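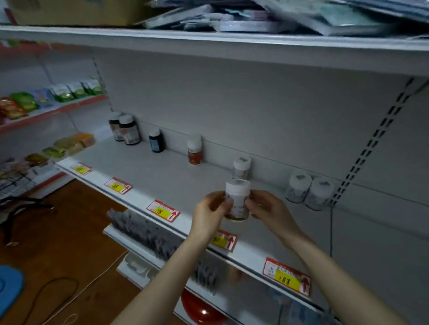 *Shelf grasp set, two-handed hold on the white bottle*

**odanladi** wrote:

Results from the Risance pretraining test are in. We trained the grasp policy on 800 robot demos, then again with first-person human clips like this one mixed in. Held-out shelf success went from 58 to 71 percent. Same network, 3 seeds each.

**clurn_ben** wrote:

> went from 58 to 71 percent

How much of that is just more data? You added clips and kept all the robot demos. I'd want a run with the same total frames, robot only.

**odanladi** wrote:

Fair. That run is queued. I can say the gain was mostly on bottles standing close to a neighbor, like the two brown ones at the far left.

**yen_k** wrote:

I don't buy the transfer story for two-hand holds. Both hands are on the bottle and the fingers hide part of it. Our Ekham arm has one gripper. What does the policy learn from that?

**odanladi** wrote:

Approach direction, I think. We drop the finger pose and keep only the wrist path.

**clurn_ben** wrote:

Then put the wrist-only ablation in the table. Without it I agree with yen_k.

**yen_k** wrote:

Also check the price tags. Our May model keyed on the yellow stickers and fell apart on a bare shelf.

**odanladi** wrote:

Will mask the tags and rerun. Posting both tables in this thread.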